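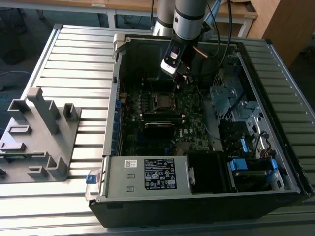
2023年9月7日(木)

朝いちで昨日の続き。Serranoの充電台の件です。昨日の最後に「原因わかったかも!」と共有チャットに書いて帰ったんですが、すみません、あれは半分まちがいでした。順番に書きます。

まず経緯を知らない人のために。Stevthorpeの倉庫で使ってもらっているハンディ端末のSerranoが、夜に充電台に挿して帰ったのに朝になると残量が増えていない、という話が8月の終わりに来ました。毎日じゃないし、同じ端末でもない。台のほうも決まっていない。ランプはちゃんとオレンジに光っていて、挿した人は充電できていると思って帰る。朝のシフトの人が手に取って怒る、という流れです。そりゃ怒る。

で、先週こちらに送ってもらったのが端末と充電台(Nuselの4口のほう、壁掛け金具つき)。着いた日に挿したら普通に充電できてしまって、正直がっかりしました。再現しない不具合の箱ほど開けてつまらないものはない……。

昨日やったのは接点の掃除と接触抵抗の測定です。充電台の端子にうっすら粉っぽいものがついていて(たぶん段ボールの粉、倉庫から来るものはたいていこれ)、無水エタノールと綿棒で拭いたら値がすっと下がりました。それを見て舞い上がって「原因わかったかも!」になったわけです。でも今朝、拭く前の状態に近づけようと段ボールを紙やすりで削って粉を作り、端子にわざとまぶして挿してみたら、ふつうに充電するんですよ。電流も2000 mAしっかり流れている。粉をもっと盛っても同じ。ピンがバネで押しつけながら少し滑る構造だから、挿すたびに自分で粉をどけているんですね。よくできてる。悔しいけど、よくできてる。

というわけで粉説は引っ込めます。抵抗が下がったのは本当ですが、充電が止まるほどの値ではもともとなかった。数字は測定シートに入れてあります。昨日の行は消さずに残して、備考に「原因とは言えず」と足しました。

次に疑ったのが温度。Stevthorpeの倉庫は夏のあいだ夜も暑いそうで、端末側には電池が熱いと充電を待つ機能があります。待っている間もランプはオレンジのまま(これ、仕様書の表の下の注に小さく書いてあって、私は今日まで知らなかった)。おっ、これは本命では、と思って恒温槽に入れようとしたら、槽は午前中いっぱい別の試験で予約済み。予約表を見ないで端末を抱えて行ったのは私です。はい。

待っている間にログを読むことにしました。これは前からBeathag Drummondさんに「先に読みなさいよ」と言われていたやつで、言われたとおりにしていればよかったです。端末の電源ログは人が読むようにできていなくて、時刻も起動からの経過秒で、めんどくさくて後回しにしていたんです。ちまちま時計に直していったら、1234行目に充電開始の記録があって、そこから300秒後に一度「停止」が出ている。理由コードは温度ではなく「入力不足」。そのあと再開を待つ状態に入って、朝まで何もなし。

入力不足ってなんだ。電池じゃなくて、台から来る電圧が足りないと端末が判断した、ということです。つまり見る場所が違った。ずっと端末と端子ばかり見ていて、台の後ろのACアダプタはこちらの実験室のを使っていました。送ってもらった箱にアダプタは入っていなかったし、そこを深く考えもしなかった。再現しないはずですよ! 現場と同じなのは前半分だけだったんだから。

Stevthorpeに電話して、アダプタのラベルを読んでもらいました。親切な人で、脚立を持ってきて棚の裏まで見てくれた。返事は、台によって違う、とのこと。Nusel純正のものと、Stusemerの汎用品が混ざっている。電圧の表記は同じで差し込みも合う。ただ電流の定格が小さいほうがStusemerで、1口だけなら余裕、4口全部に空の端末を挿すと足りなくなる計算になります。毎日起きないのも、端末が決まらないのも、これなら説明がつきます。台が決まらないのは、掃除のときに台ごと外して戻す場所が入れ替わるから、らしいです(電話で聞いた話なので、まだ裏は取っていません)。

一応Stusemerの名誉のために書いておくと、アダプタが悪いわけではないと思います。定格どおりに使えば定格どおりに出るはずで、足りない組み合わせで使っているのはこちらの製品の都合。報告書に「他社製アダプタの不良」と書かないこと。自分に言っています。

昼すぎ、引き出しの奥に似た定格のアダプタがあったので試しました。手順だけ残しておきます。
・台に小さい定格のアダプタをつなぐ
・端末を4口に挿す。本物の端末は2台しかないので、残りの口は電子負荷で代用
・端子のところで電圧を記録しながら放置

結果。挿した直後はなんともない。しばらくすると電圧がじりじり下がって、端末が片方だけ停止しました。理由コードは同じ「入力不足」。声が出ました。ランプは、はい、オレンジのままです。もう片方は充電を続けていて、止まったほうは負荷が軽くなって電圧が戻っても再開しない。

ここが気になるところで、電圧が戻ったら再開すればいいだけの話なんですよね。ソフトの人に聞いたら、短い間に入り切りを繰り返すのを避けるために、一度抜くまで待つ作りにしてあるとのこと。意図はわかる。でも夜の倉庫で誰が抜き挿しするんだ、という話で、ここは一度ちゃんと相談したいです。時間をおいて電流を絞ってから再開、くらいならできそうだと言っていました。いつ、とは言ってくれなかった。

それからランプ。止まっていてオレンジは、やっぱりまずいと思います。点滅にするだけでも違うはず。Beathagさんは「点滅は別の意味でもう使ってる」と言っていて、調べたら本当でした(電池の認識エラー)。色を増やすにはLEDの部品が変わるので、すぐには無理。マニュアルの表を直すのが先かな。

恒温槽は結局夕方に空いたので、せっかくだから温度のほうも見ました。高温で待機に入るところまでは確認。冷ましたら自動で再開したので、こちらは今回の件とは別ものと考えていいと思います。ただ、待機中の見た目が入力不足とまったく同じなのは困る。現場の人には区別のしようがない。

わかっていないこと。電子負荷で代用した口が、本物の端末と同じふるまいをしているかどうか。端末は挿した直後に電流を探るような動きをするので、4台そろうともっと早く落ちる可能性もあります。追加の端末を貸してほしいと頼みました。あと、現場のアダプタそのものは見ていません。引き出しのは「似た定格」なだけで、同じ型番ではないです。ここを飛ばして結論にすると昨日の二の舞なので、現物が届くまでは「有力」止まりにします。

Stevthorpeへの当面のお願いは、さっきメールで出しました。Stusemerのアダプタがついている台は、交換するまで2口だけ使ってもらう。アダプタにはテープで印をつけてもらう。台を外して掃除するときは、アダプタと台を組のまま動かしてもらう。手間を増やして申し訳ないけれど、朝に空の端末を渡されるよりはましなはず。純正アダプタの在庫は営業に確認中です。

雑記いくつか。綿棒がもうないです、発注しました。電子負荷の右のつまみが空回りするので、使う人は設定値を画面で見てください。記録は共有フォルダの充電台のところ、ファイル名の頭に「入力不足」とつけてあります。昨日の「原因わかったかも!」は、チャットのほうにも訂正を書いておきました。

明日はまず波形の取り直し。プローブのGNDが遠くてひげだらけだったので、短いスプリングのやつに替えてもう一回やります。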